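Keeping the Basement Dry Through a Humid Summer

Every year when the weather turns sticky I get the same handful of messages from readers whose basements have started to smell like an old suitcase. I have a soft spot for this problem, having lived over a damp basement for most of my married life, and I have tried nearly everything on it (including a few things my mother-in-law swore by that I will leave out). So pour yourself something cold and let's go through it.

Start by finding out how damp the air really is. A small humidity gauge costs less than lunch, and mine sits on a shelf at chest height, well away from the dehumidifier and the dryer. Give it a full day before you believe it. If it reads under 50 percent you are in fine shape. Between 50 and 60 I would keep an eye on things, and over 60 for days on end means it's time to get to work.

Now, the mistake I made for years was opening the basement windows on warm afternoons. It feels like the right thing to do! But warm air carries a good deal of moisture, and when it drifts down and meets a cool wall or a cold water pipe, the moisture comes out as little beads. Keep the windows shut on muggy days and save the airing-out for cool, dry mornings. If your cold pipes drip, slip foam sleeves over them and tape the seams, elbows included.

Next, take a walk outside, preferably in the rain with a good coat on. Look at where the downspouts let go of their water. Ours used to empty right beside the foundation, and a cheap extension on each one did more for us than anything we ever bought for indoors. Check that the soil slopes away from the house, and pull mulch and flower beds back a little if they are piled against the wall. Window wells collect leaves, and leaves hold water like a sponge, so scoop them out while you are there. 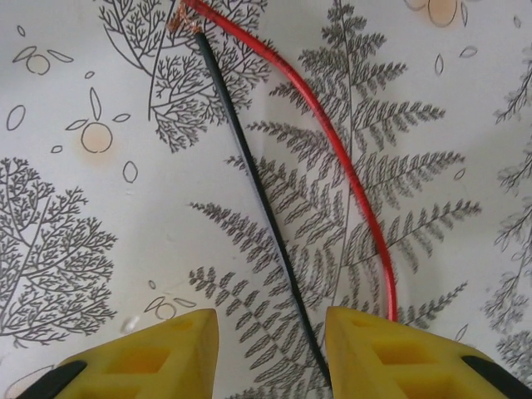 How often should I empty the dehumidifier bucket in summer?

Once a day is usual in humid weather, and twice a day if the basement is large or the unit has only just been started up. If that gets tiresome, attach a garden hose to the drain outlet and run it downhill to a floor drain.

While we are on dehumidifiers, please clean the filter. My neighbor Pirmin Aebischer ran his for two summers without once sliding the filter out, and then wondered why it hummed all night and collected hardly a cupful. Unplug the machine, rinse the filter in lukewarm water, let it dry completely and put it back. Wipe out the bucket with a little dish soap too, or it grows a slimy film of its own. Leave space on every side of the unit so the air can move, and keep the doors between rooms open if you want one machine to look after the whole floor.

Storage matters more than people expect. Cardboard soaks up moisture from a concrete floor and hands it straight to whatever is inside, and I lost a whole box of Christmas linens that way in 2000. I still think about the green tablecloth. These days everything goes in plastic bins with tight lids, up on metal shelves, with a hand's width left between the shelves and the outside wall. Be sure anything made of cloth is bone dry before you shut the lid on it.

If you do find a small patch of mold on a hard surface, wash it with detergent and water, wearing gloves and a proper mask, and dry the spot well with a fan afterward. Carpet padding and ceiling tiles that have gone moldy are better bagged up and thrown out. For a patch bigger than a bath towel or two, or one that keeps coming back in the same place, call in someone who does this for a living. Paint will not cure it. It will hide it for a season and then peel.

A word about the dryer, too. Make sure the vent hose is firmly attached at both ends and leads outdoors, and clear the lint from the outside flap. A loose hose can put a whole load's worth of water into the room.

Shigeru Miyazaki wrote to ask about those little tubs of moisture-absorbing crystals. They are handy in a closet or a closed trunk, and I keep one with the winter boots, but they can't keep up with an open room. Set them somewhere level, out of reach of children and pets, and replace them when the crystals have dissolved.

Updated Jun 27, 2022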